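Workroom Safety and Housekeeping Inspection
Sollum Building, Bench Room 2
Date of inspection: 13/08/2021
Inspected by: Karlijn Verschueren
Reviewed by: Deirdre Ó Riain

Ratings used on this form: Satisfactory, Action Needed, Not Applicable. Comments are required wherever Action Needed is entered. Items carried over from the previous inspection keep their original wording.

1. Access and exits
Rating: Satisfactory
Comments: Both doors open fully. The corridor side was clear of deliveries. The Stelline cartons noted last time have been moved to the store.

2. Tubing, sleeving and flexible stock
Rating: Action Needed
Comments: Lengths kept for bench use must be free of splits and hard kinks, and ends are to be cut square. The red tube has a flat, blunt end and meets the cutting requirement. It bows slightly along its middle section; a slight bow is acceptable under this item. Rating entered for the storage rack, where offcuts shorter than 4 inches are still mixed with full lengths. Offcuts are to be discarded at the end of each shift.
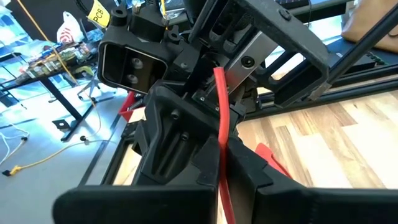
3. Labels and tags
Rating: Satisfactory
Comments: Handwritten tags are permitted if they can be read without handling the cable. The yellow tag marked "PCB" is legible. Printed tags from Delel remain on order and will replace handwritten ones as they wear out.

4. Bench surface
Rating: Satisfactory
Comments: The butcher-block top is to be wiped down with a dry cloth only. No solvents. Oiling is scheduled every 80 working days and the log sheet inside the cupboard door is up to date.

5. Loose wire and small items
Rating: Action Needed
Comments: A loose bundle of gray, white, green and red strands was lying on the wood, with a thin red wire trailing from it toward the left. Bundles are to be tied at both ends and returned to the tray when the task is finished. A short gray cylindrical item was also on its side on the bench. Round items are to be stood on end or placed in the tray so that they cannot roll. Ms. Ó Riain asks that the tray be kept within reach of the bench and not on the window ledge. 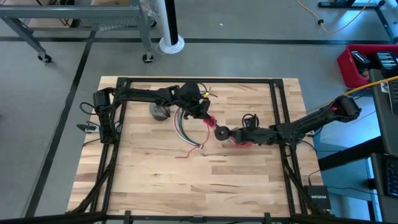 Who is responsible for clearing loose wire when two shifts share the bench?
The shift that signed out the wire clears it before handover. If the sign-out sheet is blank, the outgoing shift clears it and enters the time in the log.

6. Cutting tools
Rating: Satisfactory
Comments: All 5 cutters were in the drawer with guards fitted. The Ó Flaithearta pair is stiff and should be oiled.

7. First aid and eye protection
Rating: Action Needed
Comments: Eyewash bottle is in date. Replace the cracked safety glasses on the hook by the sink.

Corrective actions are to be completed before the next inspection and initialed by the room supervisor. Return the signed copy to Ms. Verschueren.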